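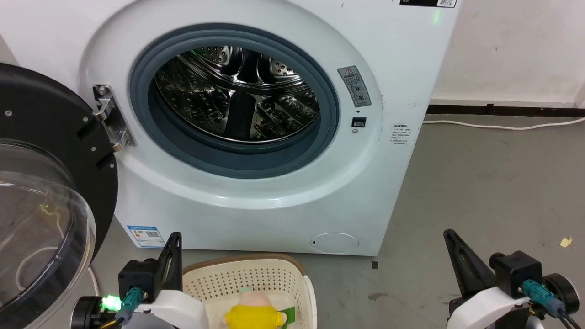 Soap nuts have come up at nearly every coffee morning since Christmas, so I promised I would write something down for those of you who keep asking me about them. They are really a dried berry, brown and a bit sticky, and you tie a few up in a little cotton bag and pop it in with your clothes. With a front loader like this one, I tuck the bag right at the back of the drum before anything else goes in, then pile the towels on top. Leave the door wide open afterwards, as my mother always did, and let the rubber seal have a good airing – it does wonders for that musty smell we all pretend we haven't got!

Vaughan Bolger has kindly ordered a big sack for us to share, and it will be at the Plasden hall from the start of July. Bring your own jar or tub, please, as we ran very short last time and I ended up sending people home with sandwich bags. It works out at 93p for a small scoop, and one bag of 3 or 4 shells will see you through several washes. They don't do much for grass stains, I'm sorry to say, so keep a bar of ordinary soap by the sink for knees and cuffs. If you like your sheets to smell of something, a drop or two of lavender oil on the cotton bag is lovely.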